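Notice to the Residents of Uscombe

The Office of Crossings wishes to inform residents that the ferry to Sornudberg will make its last trip on 02/04/2024. The service has carried passengers over the Pinto for 100 years. The Office thanks them for their patience, in particular those who boarded in the winter of the long ice and were put ashore in spring.

Passengers who hold unused tickets may return them at the landing. According to the ledger, 646 tickets were sold to persons who never came to the boat. The Office has kept their seats. It was felt that a seat, once paid for, should not be given to another, and for this reason the ferry has often crossed full with no one aboard.

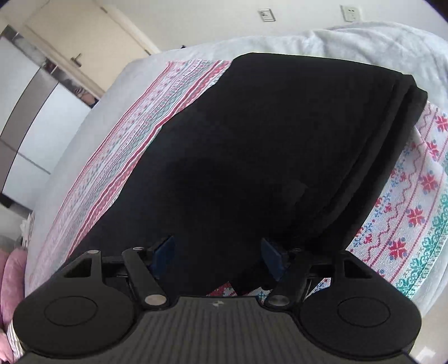 What will become of the kept seats?

They will be taken off the boat and set along the Uscombe bank, facing the water, in the order in which they were sold. Ticket holders may sit in them at any hour. Heirs may apply in writing.

The bell will go to the chapel at Prusmont, where it will be rung 6 times each evening, as it was on the boat. Residents on the far bank have asked whether they should still answer with their lamps. The Office has no rule on this matter – the lamps were never part of the service – but it would be sorry to see them stop.

The last trip will leave at dusk. There will be no return. Residents who live in Uscombe and wish to sleep at home are advised to remain on the landing, where the Office will also be standing, and to wave.

By order of the Office of Crossings, Uscombe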